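Ticket: Fridge task, open day demonstration
Opened by: Kirsten Baldursdóttir, Jalham
Assigned to: Arne Rieger
Status: open, waiting on Ustero
Date: March 22, 2024

Problem as reported
Ustero showed the two-armed robot on the fridge task to our visitors. The brochure says "ready for any kitchen". I asked for a run with nobody from Ustero touching the laptop and was told this would be "less representative". I would like that explained in writing.
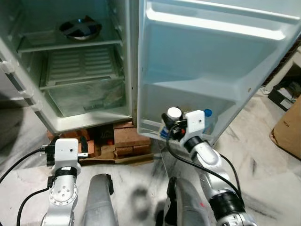 Right arm at the door bin, bottle with the blue cap.

Comment, Arne Rieger
The bottle is the easy part. My questions are about the door. The fridge is up on bricks, and I'd want to know if the task still works with it flat on the floor. Kaj Riis says the height was "agreed beforehand". Agreed with whom? It isn't in the setup sheet I have.

Kaj also quotes 100 runs without a fault. I asked for the logs and got 21 of them, 2 with no end time. Please send the rest.

Comment, Jae-in Kong
Went through the wrist camera feed as asked. Picture is sharp enough at floor level. Can't say more than that from one still. 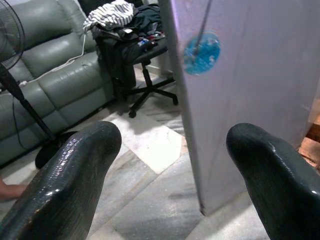
Wrist camera, both fingertips and the floor tiles.

Arne, the fingertip on the left has some lighter scuffs near the end. Could be nothing - but I'd like to know how old the tips are before anyone signs for a set.

Comment, Kaj Riis, Ustero
Tips are a normal wearing part. The door move is fully automatic. Remaining logs to follow.

Comment, Arne Rieger
"Fully automatic" was also the wording in June. I'd like the door move on its own, start to finish, with the command log next to it.

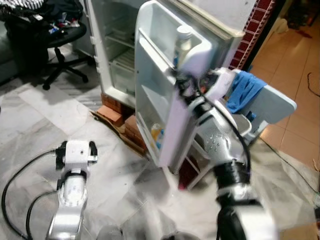
Until we have that I'm not closing this, and I'm not recommending the purchase either. Kirsten, please keep the second visit off the calendar for now.

Still to come from Ustero: missing logs, brick height, age of the fingertips, answer to Kirsten's question.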